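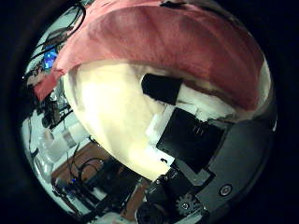 Manos modulares Bronden: opinión tras un curso en el club

Compramos la pareja de manos Bronden para el club de robótica de la facultad, que este año trabaja en manipulación de telas. Las usan estudiantes de segundo y tercero, casi todos sin experiencia previa con manos de varios dedos. Hasta ahora teníamos unas pinzas Boyer de dos dedos y la comparación va con ellas.

Montaje

Los dedos se arman con módulos rectangulares atornillados. El manual está en inglés y salta del paso 8 al 9 sin explicar cómo se orienta la muñeca, así que perdimos una tarde. Orhun Soylu acabó dibujando su propio esquema y lo pegó en la tapa de la caja - es el que seguimos usando. La primera mano nos llevó dos sesiones; la segunda, una.

Los agujeros de montaje sobran por todas partes y se agradece. Daniyal Memon fijó sensores de prueba sin taladrar nada.

Uso con telas

El ejercicio del trimestre consiste en extender y doblar un paño con las dos manos. Es más difícil de lo que parece en el enunciado. Con las Boyer, los equipos pellizcaban un borde y tiraban. Con estas se puede apoyar un dedo para sujetar mientras otro arrastra, y los alumnos empiezan a pensar en el contacto y no solo en la posición. 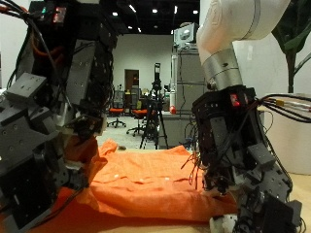

Las dos manos sobre el paño naranja, en la mesa de prácticas.

Llevamos 313 intentos anotados en el cuaderno del club. El fallo más repetido es que la tela se escurre entre los segmentos cuando el pliegue es fino. Unas fundas de goma lo mejoran bastante, pero se venden aparte.

Lo que no me gusta

El cableado. Los hilos van por fuera y se enganchan si se programa un giro amplio de muñeca. También pesan más que las pinzas y hubo que bajar la velocidad del brazo. El software Dilen que recomienda el vendedor funciona, aunque pierde la calibración al cerrar y hay que repetirla cada día.

Precio

Pagamos 728 euros por cada mano, con envío. Para un club es mucho dinero. El servicio técnico de Dillel nos cambió un módulo defectuoso en cosa de 9 días, sin discutir.

Valoración

Les doy un notable. Las recomiendo para grupos que ya hayan pasado por una pinza sencilla y tengan a alguien con paciencia para los cables. Para un primer curso seguiría con las Boyer. En junio probaremos con toallas, que son más gruesas, y añadiré los resultados a esta página.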